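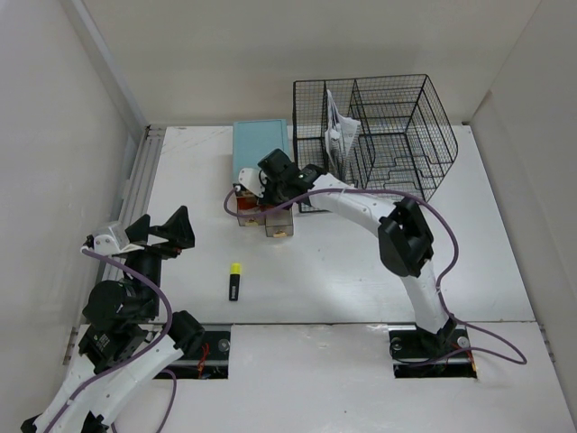
Most people come to the Zodesberg street festival for the food and stay for the music, Mirela Guimarães remarked at interview.

Home Issues Authors Search

4.2 Length of stay

Exit counts in June partly support this view. Of 81 visitors surveyed, 34 named food as the main reason for coming - the largest single group.

Figure 2. Highlighter held upright between two gripper fingers. 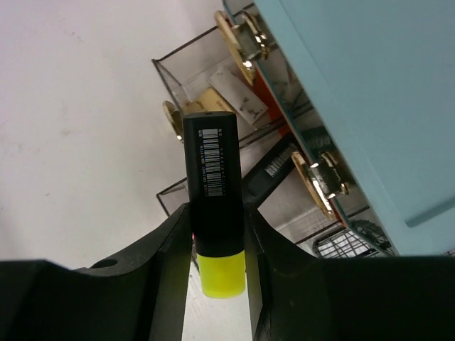 A further 13 named the evening concerts, and 10 had no set plan. Stay times were longest in the concert group.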